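# Pirka for tablet and desktop

I've been using Pirka since February, and I've now bought it twice (once for the tablet, once for the laptop), so you can take it as read that I like it. It's a lettering app from Trellus. You draw your own alphabet, the app turns it into a working font, and then you can type with it in anything that lets you pick a font. I make labels, menus and the odd wedding sign, and my own hand is what people pay me for, so having it on the keyboard has saved me a lot of sore wrists.

I sell it here as a reseller alongside my brush packs, and I only list things I use myself. If you've got one of my packs already, the colours and brushes load straight in.

## What you get

- The Pirka app for one tablet and one computer
- 13 starter alphabets you can trace, pull apart or ignore
- My own template sheet, in A4 and letter size
- 72 practice words picked for awkward letter pairs (lots of Ty, AV and rr)
- Updates for as long as Trellus keeps making version 3

## Drawing the letters

You open a new alphabet and get a grid of empty boxes, one for each character. Tap a box, draw the letter, move on. There are guide lines for the baseline and the tops of the small letters, and you can drag them wherever you want. I have a very low waist on my capitals and the first lettering app I tried kept nudging them back up to where it thought they belonged. Pirka leaves them alone!

If you'd sooner work on paper, print the template, fill it in with a dark pen and take a photo with your phone. It's pretty forgiving about shadows. It's less forgiving about pencil, and I'd go over pencil lines in ink first or you'll get furry edges that take longer to clean up than the letters took to draw.

You don't have to fill every box. My first font had the plain alphabet, numbers, a full stop, a comma and an ampersand, and I used it for months before I bothered with brackets. If you do want the lot, the full grid has 300 boxes, including all the accented letters. For those you draw the accent once and the app puts it over each letter for you. Check the i and the j afterwards, as the dots can end up sitting under the accent.

## Spacing

Okay, this is where I get a bit carried away. Spacing is the part that makes homemade fonts look homemade, and most apps give you one slider for the whole alphabet and wish you luck. Pirka shows you two letters at a time in big black shapes and you push them together or apart with your finger until they look right. It remembers, and it makes a guess for similar pairs, so if you've fixed AV it will have a go at AW as well.

I do mine on the couch at night with a cup of tea. My script font has 647 pairs adjusted by hand, which my family thinks is a bit sad. I regret nothing, because that font is on half the jam in the district.

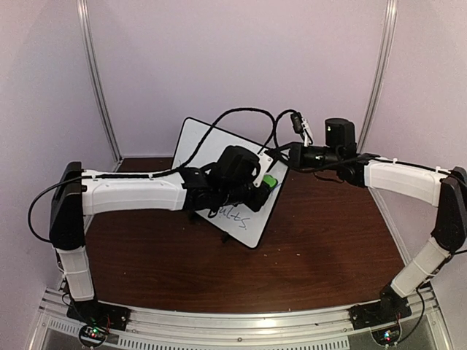 **Can I use the fonts I make for paid work?**

Anything you draw from scratch is yours, and you can sell the font or the work you make with it. The starter alphabets are a bit different: print, paint and engrave with them as much as you like, but you can't sell them as fonts unless you've redrawn the letters yourself.

## Alternates and joins

Real handwriting never has two identical letter e's side by side, and you can add up to four versions of any character so the app can swap them as you type. I usually do two each of a, e, o, s and t and leave the rest. That's plenty to stop a long word looking stamped out.

Joined scripts are possible but they take patience. Each letter has a little grey dot where the stroke comes in and another where it goes out, and you line these up along the same height. My tip is to do the o first. The o leaves high and everything after it has to cope with that, and if you save it until last you'll be going back to fix your r, your s and probably your z too. Version 3 lets you draw a separate high-joining r for exactly this, and I cheered out loud when I found it.

## How it compares

I used Oludora for years before this and I still open it now and then. It's stronger on the technical side, and if you want to fiddle with curves point by point it'll keep you happy all weekend. It also costs more, and I found the menus hard going. Pirka has far fewer buttons. I'd call it a drawing app that happens to make fonts, and that suited the way I already worked.

The Nwachukwu stylus I sell on the accessories page works nicely with it, including the side button for undo. You don't need it though. I drew my whole first alphabet with my finger and a cheap rubber-tipped pen out of a drawer.

## A few grumbles

The export screen is slow, almost a minute on my older tablet for a big font, and there's no progress bar, so you sit there wondering if it's died. Wait it out.

There's no cloud backup either. I save a copy of my working files to a memory stick whenever I finish a session, and I'd really encourage you to do the same, particularly before an update. I lost a lovely set of swash capitals by being lazy about it and I'm still cross with myself.

And the ink-bleed effect is on by default for new alphabets. It looks gorgeous at poster size and like a smudge on a business card. You'll find the switch under Alphabet, then Edges.

## What it runs on

Most tablets from the last five or six years are fine, as long as they take a stylus or you're happy with your finger. On the computer side it's a normal installer for Windows or Mac. It doesn't run on phones. You can look at a finished font on your phone, but there's no drawing or spacing there, and with my eyesight that's no great loss.

Fonts come out as OTF or TTF. I send printers the OTF and haven't had one bounced yet. For websites there's a WOFF2 option on the same screen.

## Ordering

Once you've paid, you'll get an email with the download link and your licence key. It's sent automatically, so if it hasn't turned up by the time you've made a coffee, look in your junk folder and then write to me. The template sheet and practice words are in a separate zip in the same email.

If you change your mind before you've used the key, I'll refund you in full. After the key's been used I can't cancel it from my end, so please try the free trial from Trellus first if you're unsure. The trial does everything except export, and you can carry your trial alphabets over to the paid version.

I answer emails in the evening, usually after eight. Send me a picture of your alphabet if you get stuck on the spacing, I love looking at them!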